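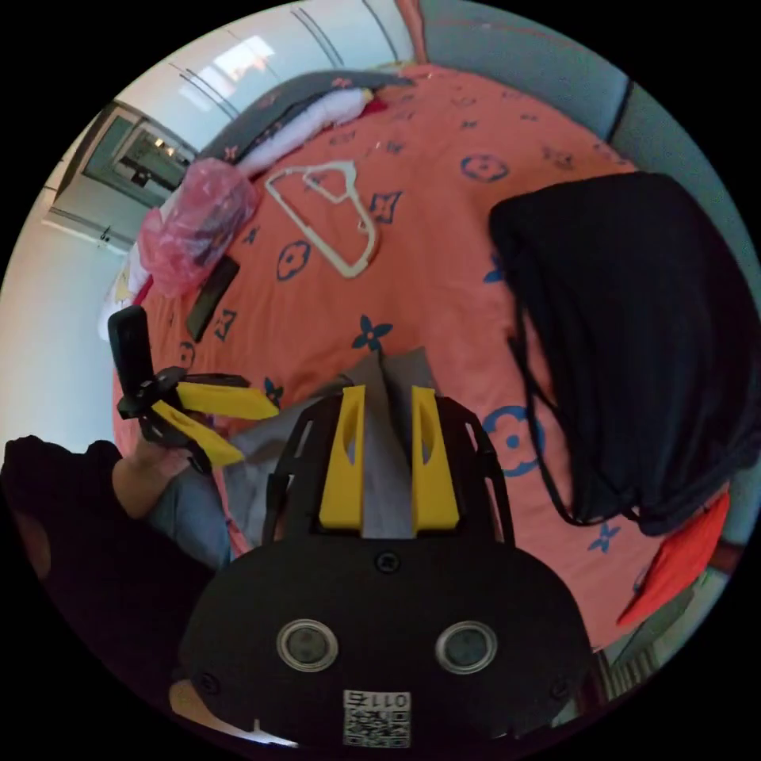 Two grippers and the gray garment, laundry task

From: Lorne Girard
To: Forkdale Robotics Club list
Date: 7th August
Subject: Re: folding task, who has what left to record

Abelardo Sepúlveda wrote:

> Can somebody tell me where we are with the laundry recordings? The
> Lurkbridge people want the students' entry form back with a number on
> it, and I don't want to write down a number we can't reach. Also, are we
> still using both hands for every take, or only for the pants? The
> students in my group have been doing it both ways.
>
> Abelardo

Abelardo,

We have 200 takes that I would call usable. The plan from July was 400, so put 400 on the form. The sign-up sheet covers the rest if people keep to it.

Both hands for every take. I know the first handout said one hand was fine for small items, but that handout is old. The training script Gaete wrote expects a left and a right file for each take and skips the ones that are missing a side. If your group has one-handed takes, keep them in a separate folder and don't delete them. We may want them for the short talk at Clukside.

The order for a take on the bed is the same as before. Spread the piece out, square it up, fold, set it aside, then go on to the next one.

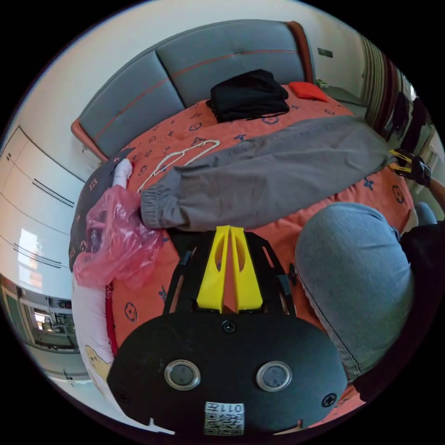 Sweatpants are still the slowest. The cuffs bunch up, and people tend to pinch too much cloth and then drag the whole leg. Take hold near the end of the leg, with the fingers open only as far as you need, and move both hands at the same speed. If you lose the cloth, pick it up again and keep going. A take with a second try in it is fine. A take where you put the gripper down and use your fingers has to be thrown out.

Shirts are going better, but almost 80 of the takes we have are shirts, and I would like more of everything else. Dark pieces in particular. The students who looked at the first training run said it had trouble finding the edges on black cloth, and we don't have much of it. 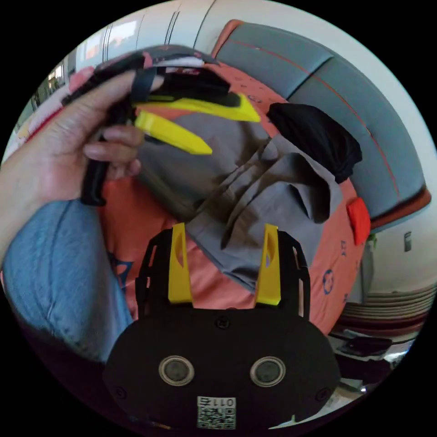
For those takes please start from a heap and leave it however it lands. Several of the early ones were laid out too neatly at the start, and the model only learned the easy part. Lift one piece clear of the others before you bring it down to fold.

Two other things. Check the label on each gripper before you start and write it on the log sheet, left and right. And copy the files over the same day — the log from last month has 2 takes on it that I can't find anywhere.

I can take one more pair of students next week if your group is full. Send me their names and I'll add them to the sheet.

Lorne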